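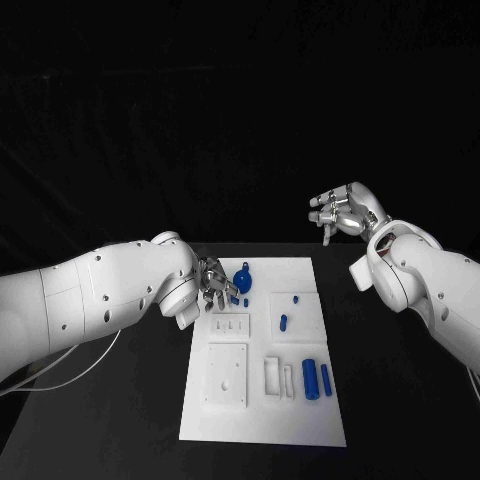
Fachgruppe Montage und Handhabung

Steckbrett statt Spülmaschine: Zweiarmiger Aufbau bei Gadik im Test

9. Dezember 2022. Die Frage, wann Maschinen einfache Arbeiten in Haushalt und Werkstatt übernehmen können, wird in der Fachgruppe seit dem Herbst an einer eng begrenzten Aufgabe untersucht. Zwei Roboterarme mit mehrfingrigen Händen bearbeiten ein weißes Brett mit blauen Steckteilen. Zum Teilesatz gehören kleine Stifte, Zylinder verschiedener Dicke und eine runde Scheibe mit Knauf. Die Gegenstücke sind Platten mit Löchern oder Schlitzen sowie blockförmige Halter.

Die Versuchsreihe läuft unter dem Projektnamen Jovora und begann im Oktober. Ausgewertet wurden bislang 38 Durchgänge. In 16 davon lagen am Ende alle Teile an der vorgesehenen Stelle, ohne dass jemand eingreifen musste. Als Abbruch gilt jeder Durchgang, in dem ein Teil vom Brett fällt oder dreimal hintereinander verkantet.

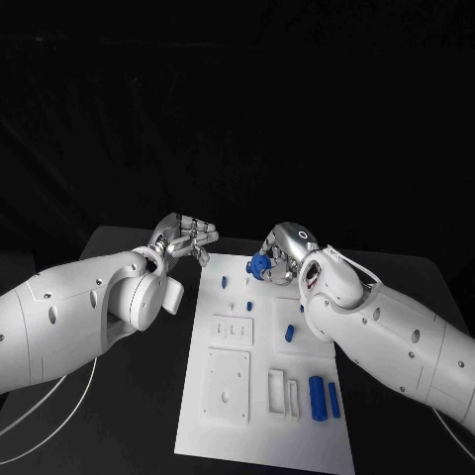
Redaktion Fachgruppe, Gadik

Am zuverlässigsten läuft das Greifen der runden Scheibe. Der Knauf bietet den Fingern eine definierte Angriffsfläche, und kleine Winkelfehler lassen sich beim Absetzen ausgleichen. Deutlich schlechter schneiden die kleinen Stifte ab. Sie kippen beim Schließen der Finger, und die Hand verdeckt im entscheidenden Moment die Sicht auf die Fügestelle. Die Steuerung muss sich dann auf Kraft- und Gelenkwerte stützen, deren Auflösung für enge Passungen derzeit nicht ausreicht.

Die liegenden Zylinder sind ein eigener Fall. Aufnehmen, Drehen und Einsetzen gelten in der Auswertung als getrennte Teilschritte, von denen das Drehen die meiste Zeit beansprucht. Eine Übergabe von Hand zu Hand ist vorgesehen, wurde aber erst in 2 Durchgängen zugelassen. Beide endeten mit Abbruch.

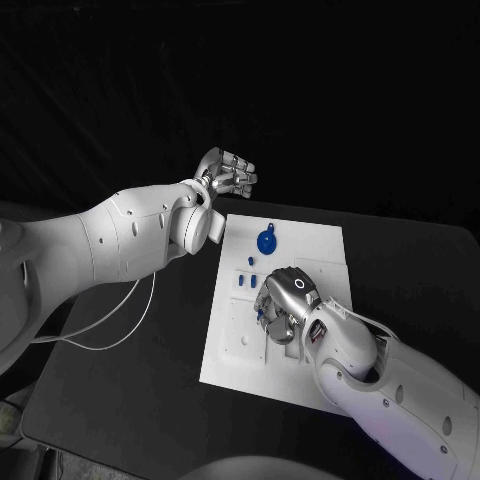
Für die Werkstatt lässt sich daraus eine vorsichtige Einschätzung ableiten. Sortier- und Fügearbeiten mit bekannten Teilen und fester Vorrichtung sind machbar, solange die Taktzeit keine Rolle spielt. Ein angelernter Mitarbeiter bestückt dasselbe Brett erheblich schneller und korrigiert ein verkantetes Teil, ohne den Ablauf zu unterbrechen. Der Partnerbetrieb Badora, der Interesse an der Vormontage von Kleinteilen angemeldet hat, wartet deshalb die nächste Auswertung ab.

Im Haushalt liegen die Anforderungen höher. Besteck, Deckel und Verschlüsse haben keine einheitliche Farbe und keine feste Ausgangslage, und der Untergrund ist selten eben und matt. Eine Übertragung der bisherigen Ergebnisse auf solche Arbeiten hält die Fachgruppe für verfrüht.

In der nächsten Phase werden 3 Änderungen geprüft: weichere Fingerkuppen, eine geringere Anpresskraft beim ersten Kontakt und eine Suchbewegung in Spiralform um die Lochmitte. Die Messreihe wird mit demselben Teilesatz fortgesetzt, damit die Werte vergleichbar bleiben.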